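Chapter 5

Soft Solids: Doughs, Clays and Pastes

After studying this chapter you should be able to:
explain what is meant by yield stress
tell plastic flow from elastic recovery
describe the effect of water content on a flour dough
carry out a simple slump test and record the result

5.1 Introduction

Chapter 2 dealt with materials that are plainly solid or plainly liquid. Many everyday materials fit neither group well. Bread dough, potter's clay, toothpaste and wet plaster hold their shape when left alone on a bench, yet flow when pushed hard enough. They are called soft solids, and they matter to the baker, the brickmaker and the builder alike.

A soft solid has a yield stress. Below this value the material behaves like a weak spring: it gives a little under load and returns when the load is taken away. Above it the internal structure breaks down and the material flows. When the load is removed the flow stops, and most of the new shape is kept. The part that is lost is called elastic recovery. It is large in bread dough, where stretched gluten pulls back, and small in potter's clay.

5.2 Structure

A soft solid is usually made of fine particles or long molecules held in a liquid. In clay the particles are flat plates, and water between them lets one plate slide over the next. In flour dough the starch grains are held in a net of gluten. Modelling dough of the kind used in schools is also made from flour and water, but it contains a good deal of salt, which slows drying and discourages mould. Oil is often added to reduce sticking.

Water content has a strong effect on yield stress. A dough that is too dry cracks at the edges when pressed. One that is too wet sags under its own weight and will not keep a sharp corner. The useful range between these limits is the working range – it is wide for most clays and narrow for plaster. Worked figures for the Hornel and Gronow clays are given in Table 5.2.

5.3 Shape at rest

A lump of soft solid placed on a flat surface is loaded by its own weight. The stress is greatest near the base and rises with the height of the lump. If it stays below the yield stress throughout, the lump stands as it was formed. If not, the lower part spreads until the height has fallen far enough for the stress to drop back to the yield value. Small lumps therefore stand well in materials that would slump badly in a tall column.

Figure 5.1 Modelling dough formed into a rounded lump.

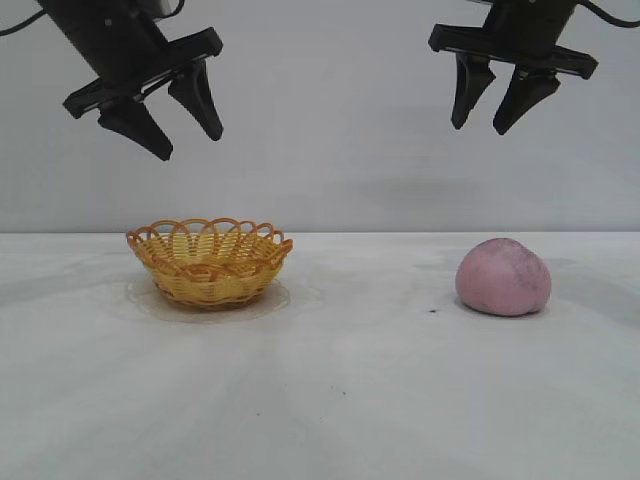 5.4 The slump test

The test needs an open-ended cylinder, a flat plate and a steel rule.

1. Wet the inside of the cylinder and stand it on the plate.
2. Fill it with the sample, pressing out any air, and level the top.
3. Lift the cylinder straight up without twisting.
4. Wait until movement has stopped, then measure the height at the centre.
5. Subtract this from the height of the cylinder. The difference is the slump.

A cylinder 92 mm high is used for all the results in this chapter. Repeat any test in which the sample leans or shears to one side – such a reading has no value for comparison.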